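Directing a short play for the first time, how do you split up the rehearsal time??

radwan_stalls
Posted Jun 6, 2022

Hi all. Bit of a panic post sorry. I've said yes to directing a one-act at our local place (the Radwan, 99 seats, black box upstairs) and I've never directed before, only acted and done a bit of stage managing. Four actors, script runs to 40 pages, new writing so no one's done it before us. Writer is friendly but lives abroad and is slow on email.

We get the room two evenings a week plus one Saturday a fortnight. Five weeks in total. Everyone has jobs. One actor misses the whole of week two.

What I can't work out is how long to sit round the table reading before getting them up. I've been in shows where we talked for ages and then had no time to learn the moves, and in one where we blocked on night one and nobody knew what they were saying till the tech. Also do I plan all the moves beforehand on paper or let them find it? And budget is 700 quid for everything incl. rights, so no set to speak of. Two chairs and a door if we're lucky.

Any help great, first read is Thursday, eek

mavasen_prompt

Done this a fair few times, mostly one-acts, mostly no money. What works for me:

Two evenings at the table, max. First one, read it straight through, no stopping, then tea, then read again and stop wherever anyone's lost. Second one, cut it into chunks and give each chunk a daft name. "The letter", "the row about the dog", whatever. You'll use those names for the whole five weeks so put them on the call sheet.

Then up on their feet with scripts in hand. Rough it all the way to the end before you polish anything. Really. Everybody polishes the first ten minutes and the ending gets one go on the Saturday before.

Lines down by the end of week three. Say it on night one, say it again by email.

Week two, when your person is missing, do the scenes they're not in. If they're in everything (it happens) read in for them yourself, dont cancel.

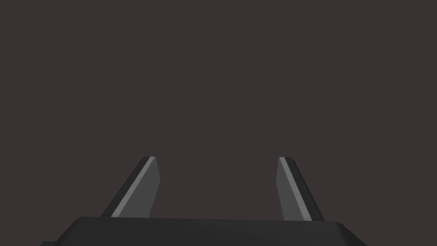
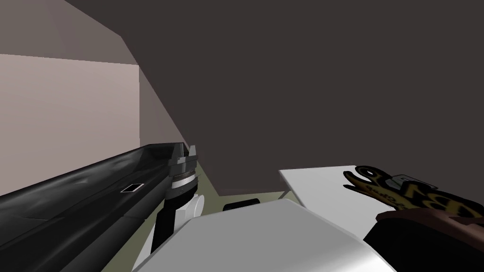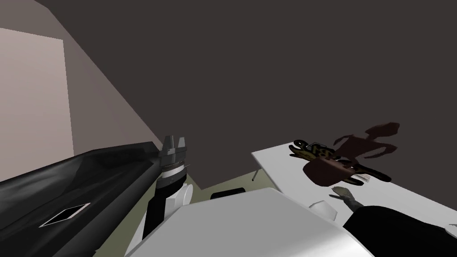 As for moves on paper: I plan entrances, exits and where the chairs are. That's it. The rest I leave loose for the first week on our feet and then fix it, and the stage manager writes it in the book. If you plan every step at the kitchen table you end up defending it to four people who can feel its wrong.

With a door and two chairs you need to be strict about where the door is from day one. Tape on the floor. Same tape every time, even if you've got to relay it each evening.

Money, sort the rights first, in writing, even with a friendly writer. Then whatever's left. We did one called Zestard on 368 and most of that was printing, which was silly.

Oh and keep one whole evening empty in week four. You'll need it.

tatar_upstairs

disagree about two evenings at the table tbh. New writing needs longer, you'll find lines that don't work and you have to get them back to the writer while there's still time to change them. I'd do three, and make a list of queries as you go and send it in one email. Not ten emails. Slow writers get slower.

Also set a date after which the script is locked. Tell the writer and the cast. We didn't when I did mine at the Tatar and got new pages two days before opening, poor actors

rest of what mavasen says is sound. esp the tape

radwan_stalls

Thank you both, this is so useful. Going with two evenings plus the Saturday for reading, as a sort of halfway, then up. Hadn't thought about locking the script at all, will email tonight.

Already split it into chunks on the bus, got eleven, possibly too many? One is half a page. Might glue that one to the next.

One more thing if anyone's still about. Do you give notes straight after a run or email them? The room closes at ten sharp and we always get chucked out.

mavasen_prompt

Eleven is fine for 40 pages. Half a page is fine too if something changes in it.

Notes, depends. Anything about acting, face to face, start of the next rehearsal while they're warming up. Anything boring (wrong word, pick the cup up sooner) email it the same night, short, one line each. Don't do acting notes by email, they read meaner than you meant. And stop the run by half nine or you'll be giving them in the car park. Good luck Thursday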